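Favton V2, vaporizador de roupa portátil: três semanas de uso

Comprei o Favton V2 na Ornevine por 46 euros, em promoção. Precisava de uma coisa pequena para camisas e peças escuras, que o ferro deixa com brilho.

O depósito enche-se por cima e a tampa fecha bem. Demora 71 segundos a dar vapor, mais do que o meu Haddad antigo, que avariou em outubro do ano passado. Com o depósito cheio trabalho 20 minutos, o que chega para quatro camisas se não forem de linho. No linho não vale a pena insistir, os vincos do colarinho ficam lá.

Em algodão fino e viscose o resultado é bom. Nas peças pretas estampadas passo sempre pelo avesso e não encosto a placa ao desenho. O cabo é curto e acabei por usar uma extensão. Pinga um pouco quando se inclina demasiado, sobretudo nos primeiros segundos.

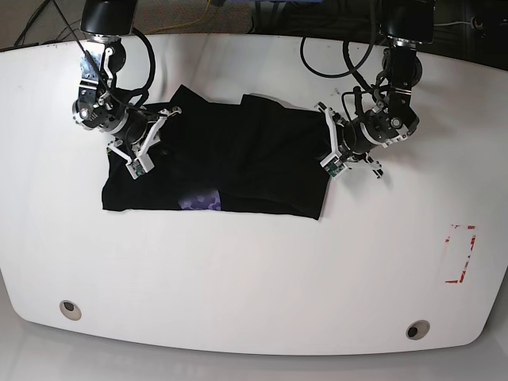

Wissam Daher escreveu-me a dizer que o dele deixou de pingar quando passou a encher só até à marca do meio, e que com água destilada ainda não precisou de o descalcificar. Vou experimentar.

A escova que vem na caixa encaixa mal e solta-se nos casacos de lã. O saco de transporte é fino, mas serve. Para quem passa muita roupa de cama, continua a fazer falta um ferro.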